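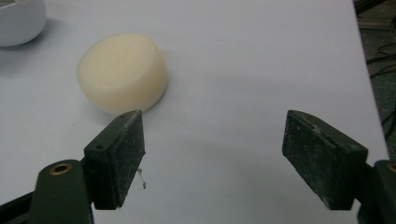
Two gripper fingers and a small round block on a white table.

Can a robot tidy up yet?

Sometimes. Picking up one thing from a clear table is a job many robots can learn. The rubbery pads on the fingers help them hold on.

Clearing up after dinner is much harder. Bowls are slippery, spoons hide under napkins, and every kitchen is different. At Cerkstead, Ignacio Bellamy's team asked a robot to put away 3 cups. It took 97 seconds - you could do it in ten.

So robots can do small parts of a chore. You still have to clean your room on Saturday.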